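The Kitchen That Couldn't Break a Plate

A robot passed its safety tests in simulation. Then it went to work at a real sink.

24 Mar 2021
91 shares | 15 comments

The number Nadby liked to quote was 3568. That was how many practice runs its two-armed kitchen robot had finished in a computer-made kitchen called Ornholm, and according to the company's sales deck, not one of them had ended in what it called a harm event. No broken dishes, no arm hitting the counter, no gripper closing on something it shouldn't.

Then in September the robot went to Ramari, a cafeteria that had agreed to try it for a season. It was supposed to move dishes between the counter and the sink while the staff did other things. In its first 15 shifts it drove a gripper into the rim of the sink four times. The fourth time, one of its fingers snapped and a piece landed in a stack of clean bowls. The staff hit the stop button, threw out the bowls and went back to washing by hand.

No one was hurt. Nadby said so in the first line of its statement, and repeated it in the last. But a machine that had supposedly never touched anything it shouldn't had done it over and over, within reach of people who had been told it was safe to stand there. 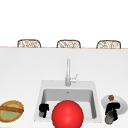 Nadby's first explanation was the sink. Ramari's was deeper than the one in Ornholm, the company said, and the rim sat a little higher. Fair enough, but sinks differ. If a robot can only be trusted at one sink, that belongs on the first page of the manual, and I couldn't find it on any page.

The second explanation was better, and worse for Nadby. Ramari's owners paid for an outside review by Mtshali, a small test lab that mostly looks at factory equipment. Mtshali asked for the recordings of the practice runs along with the scores, and got them after some weeks of asking. The lab's report is dull reading until page 4, where it explains how a harm event was counted.

The scoring program worked from the simulated camera views. If it saw a gripper strike the sink, the counter or a dish too hard, it marked the run as a failure. If it saw nothing of the kind, it marked a pass. And if the view had drifted so far up that the arms weren't in it at all, it still saw nothing of the kind, so it marked a pass.

Mtshali found long stretches of this. The lab wouldn't say what share of the runs was affected, because the camera position hadn't been saved with every recording and it didn't want to guess. I respect that more than I respect the zero in the sales deck.
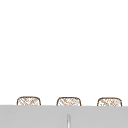
A view inside Ornholm, the simulated kitchen, with neither arm in sight. Software rated views like this one as safe.

You could call this a camera bug, and Nadby does. The fix it announced is a check that throws out any run in which the arms leave the view. Fine. I'd have expected that check to be there before the first customer signed.

What bothers me is how long the perfect score went unquestioned. People who work around machines get nervous when a log comes back clean. A real kitchen, with good cooks in it, breaks something most weeks. Here was a robot still learning to handle cups and plates, and the record said it never so much as bumped the faucet. Somebody should have sat down and watched the recordings. Nadby told me they were "sampled for quality," and when I asked how many, I was told the process was being improved.

I'm not against simulation. It's cheap, nobody bleeds in it, and a robot can practice there all night. Mtshali's engineers use it too. Their complaint was a narrow one: a score should come from contact forces inside the simulator, which the software already had and didn't use.

Nadby says a new round of runs is under way and that the results will be published in full. It hasn't said whether the failed ones will be included, or who outside the company will get to see the recordings.

Ramari has the robot in a storage room, unplugged, with the broken finger in a plastic bag taped to its base. The cafeteria would like its deposit back.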